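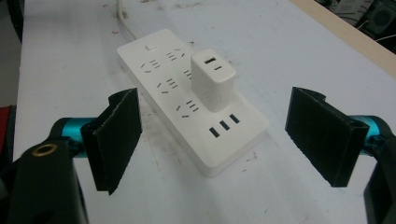
## 3.2 Shared power strips at the desk

**Figure 2.** A white power strip with multi-standard sockets, a switch near one end and a row of three USB ports at the other. A charger with one USB-A and one USB-C port is plugged into it.

The first part of the survey covered fixed wall outlets. The second part covered what people plug into them, and in both buildings at the Dindville site this was most often a power strip shared by two or more desks. Staff were asked to leave their desks as they were on 12th March, and Sunita Kashyap recorded each strip along with the chargers attached to it. The full record has 306 strips and 722 plugged-in devices.

We coded a socket as "blocked" when a neighboring plug or charger body covered any of its slots, even if a slim plug might still have gone in. By this rule the strip in Figure 2 has a blocked socket: the charger stands over part of it, and only a few slots show along the charger's left side. The other sockets that can be seen were coded as open. Chargers of this shape — a compact block that stands straight up from the strip — were entered as "cube" to keep them apart from long adapters with a cable at the base.

Strips with their own USB ports were coded separately. We had expected fewer separate chargers on them, but 69 of the strips with built-in ports also carried at least one USB charger. In the follow-up interviews, held in May, staff at Monov and Skalter gave much the same answers. Some wanted a USB-C port and had a strip without one. Others said that the charger had come with a phone or laptop and that they used it out of habit.

Brandão's earlier coding sheet had a single field for "USB available," which we found too coarse for this purpose. We split it into ports on the strip and ports on a charger, and noted the port type for each. Switch position was left out of the final sheet — the two coders could not agree on it often enough, and the markings on many housings were hard to read. Cable length was measured only where the strip could be moved without unplugging anything.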